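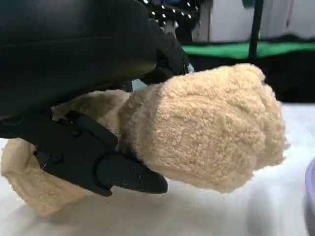 Comparison of Two Finger Designs for Grasping Soft Household Items

By Thanakorn Mahawong
December

Print this page
E-mail this page

1. Purpose

This report presents the results of a project carried out in the Haltstead teaching laboratory. Two grippers were compared on the same arm: a parallel gripper with flat rubber pads, supplied by Gekbridge, and the Gruvovlow, a jointed gripper with segmented fingers. The question was which of the two should be used for the sorting exercises in the spring course.

2. Method

Each gripper completed 468 attempts on fabric and plush items placed on a white table. A wrist camera recorded every attempt. A grasp was accepted if the item was lifted clear of the table and held for 2 seconds. Closing force was limited to 40 percent of the rated value for both grippers. The Rautiainen controller was used throughout, and its settings were left unchanged when the grippers were exchanged.

3. Observations

The flat pads performed well on folded cloth but often slid off rounded, fleecy surfaces. The segmented fingers compressed such items at a narrow point and held them more firmly. They were less reliable on thin fabric, where the fingertips met before enough material had been gathered – a fault that a lower approach height reduced but did not remove.

The wrist camera gave a clear view of the contact area, although the gripper housing hid part of the workspace. Several failed approaches were traced to this and were kept in the results.

4. Recommendation

The segmented gripper is recommended for plush items and the parallel gripper for flat textiles. The pivot screws should be checked after every 1000 cycles. A further trial with the camera mounted higher on the wrist is proposed.

Print this page | E-mail this page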